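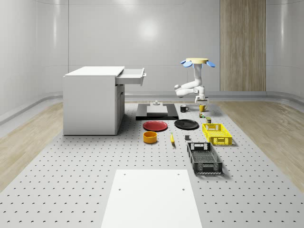
Two fingers or suction for a mixed kitchen table, and which wrist camera
Arms & End Effectors > Simulation

tapio_v
Posted Friday, 9:12 am

I have been asked to pick a gripper for a tabletop sorting job before anyone spends real money, so for now everything happens in sim, where the mugs are free. Arm hangs from above, table is a perforated grid, and the object set is the usual breakfast left out by someone who also owns crates: two mugs, two plates, a bowl, a banana, a small cube, a can.

Candidates so far:

Jundico two-finger, small fingertips
Undia suction cup, single
Peltonen three-finger, which costs more than my car and has better posture

I ran 64 grasps per object with each. The two-finger is fine on mug handles and good on the banana, and it treats a flat plate the way I treat a tax form. Suction loves plates. Suction does not love bananas. The three-finger did everything adequately, at a pace that let me make coffee.

Before I write this up, what am I missing?

kkarppinen
Posted Friday, 9:40 am

You're missing the drawer. If opening and closing it is part of the job, suction is out unless you plan to stick to the front panel and pull with hope. Two fingers on the handle and go home.

Also, how are you scoring a plate grasp? Coming straight down on a plate with a parallel gripper is a choice.

tapio_v
Posted Friday, 9:58 am

Lift 16 cm, hold, no drop. And yes, straight down, because that was the default grasp planner and I believed in it. Tilting the wrist and pinching the rim got me from 17 successes to something I could show my boss. The rim is low, though, and one finger has to get under it, so the arm spends a while scraping at the table like a cat at a closed door.

lempi.t
Posted Friday, 10:31 am

I'll disagree with Kauko. Drawer handles are the easy part. We did ours at Olthorpe with a printed hook on the side of a suction tool and it worked all through May. Ugly as sin. The plates are where you'll lose your weekends.

kkarppinen
Posted Friday, 10:44 am

A hook is a finger with low self-esteem. You have reinvented half a gripper.

lempi.t
Posted Friday, 10:47 am

The half that worked.

nlahtinen
Posted Friday, 11:20 am

Can I be the boring one? What contact model are you using for the suction? Most sims I've touched treat a cup as "close enough, now glued." A mug wall is curved, and a real cup leaks on it. If your Undia numbers on the mugs look great, I'd throw them out.

tapio_v
Posted Friday, 11:34 am

They do look great. They look so great I was going to put them on slide one.

It's the glue version. I'll redo it with a seal check on surface curvature and report back in shame.

aino_n
Posted Friday, 1:05 pm

While you're redoing things: where's the camera? I've seen three posts here this spring comparing grippers where the real difference was that one of them blocked the wrist view. The Peltonen is wide. If its fingers cover the object for the last bit of the approach, you're comparing blindness.

And vary your lighting. Glossy white walls and one soft glow on the back wall will flatter any depth estimate you care to run. A black plate in a real room is a hole in your point cloud.

tapio_v
Posted Friday, 1:22 pm

Wrist camera, offset to one side, same mount for all three. I hadn't checked occlusion. I've checked now. The Peltonen sees its own knuckles and, on good days, some banana.

Plan is to add a fixed camera looking down the table and rerun with both. Controller stays at 2000 Hz physics steps unless somebody objects.

nlahtinen
Posted Friday, 1:30 pm

I object a little. Drop it by half for the mugs and see if anything changes. If it does, your contacts are tuned and not solved, and the fingers are probably holding on by numerical luck.

kkarppinen
Posted Friday, 1:41 pm

Everything I've ever shipped was holding on by numerical luck.

tapio_v
Posted Friday, 4:50 pm

Results of the afternoon. Suction with the seal check: plates still excellent, cube fine, mugs terrible from the side and no better from above, there being no top to stick to. Two-finger at the halved step rate: mugs the same, banana the same, can slips more than it did this morning. I've raised the grip force and am pretending that's a finding.

With the second camera the Peltonen improved a lot, so Aino gets that one. It still takes forever.

I'm leaning toward the Jundico with longer fingertips and a thin lip for plates. Drawer tests come next.

lempi.t
Posted Friday, 5:02 pm

Put a hook on it.

aino_n
Posted Friday, 5:15 pm

Post the fingertip file when you have it, please. I want to try the lip on a bowl. Ours keeps getting pushed across the table until it runs out of table.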